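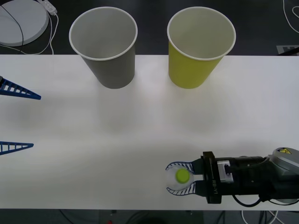
*Last changed: December*

## Bromelain vs. gelatin: what's left after heating

Bromelain is a cysteine protease from pineapple stems, and it eats gelatin. We bought a powder from Covalero, labeled 3,000 units per gram, and heated it at 60 °C for 20 minutes before adding it to set gelatin. The gelatin still turned to soup — a slower soup, but soup. 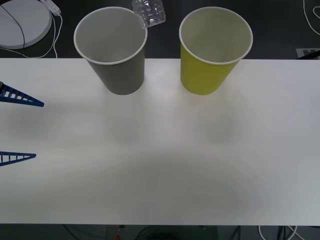 Svenja Ehlers wrote on our draft that we never checked the pH after heating, so some of the loss could be the buffer's fault. Fair. We checked. It had drifted, and so had our confidence.

Run 229 is left out of the table. Its label fell off in the water bath.

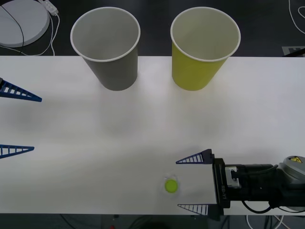

*Fig. 3. Gray cup, yellow-green cup, and small disc on the table.*

Still to do: repeat with fresh buffer and waterproof labels.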